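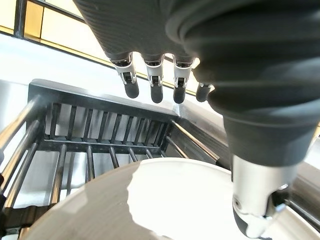
Mon 1 July — kitchenette, dish rack notes

Me again, on dishes! Stuart Greenwood asked for something in writing on how we set up the rack at Rirnulbridge, so this is my go at it (add yours underneath, please).

Plates stand upright in the slots between the tines. I like them close to the back rail, with bowls kept well away, or they slide about and you're forever fishing them out. Mugs go on a tea towel, and I won't budge on that one.

I tried leaving a gap of one slot between dinner plates and I'm a fan — much easier to get your fingers round the rim. Only fits six that way, mind you. Stuart reckons we could squeeze in more if the Zekska bowls went straight back in the cupboard.

Still to do: tray under the rack, new sponge, find the Eron lid.

2 comments · 5 shares
Back to top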